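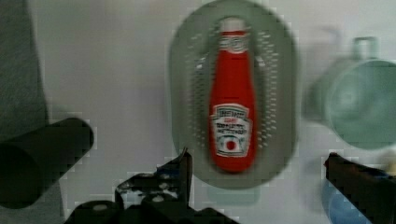

Pre-Run Software Checklist, Tabletop Cell – with comments
Date: June 22, 2026
Stack: Pruvum planner, Dendov perception node

1. Wrist camera stream
Result: OK
Live and steady on the operator screen. Both fingers show along the bottom of the picture, and the ketchup bottle on its gray tray is easy to make out. A little blocky on the plain tabletop, but we have lived with worse.

2. Object detection
Result: OK with comment
The bottle gets a good tight box. Please watch the mug on the right – it is blurred at this range, and I would love for someone to check its mask before we let the planner trust it.

3. Grasp approach
Result: HOLD
The bottle lies with its cap pointing away from the gripper, so the grasp axis should run along the tray. Pruvum offered 13 candidates and I was happy with most of them, but 5 came in low enough to brush the raised rim. Please raise the rim clearance and plan again before anyone presses Run.

4. Collision map
Result: OK with comment
Add the dark cylindrical object on the left by hand. The April map doesn't have it, and I would feel much better with a generous margin there.

5. Speed and force limits
Result: OK
Loaded from the Lerkance profile and read back from the controller to be sure. Thank you to whoever finally labeled those files!

6. Stop and watchdog
Result: OK
Software stop tested twice from the console. Watchdog timeout reads 780 ms, same as the setup sheet.

7. Logging
Result: OK
Recording to the Agbenyega folder, starting at run 2,984.

Overall: do not run until item 3 is cleared. Initial beside it when you have replanned.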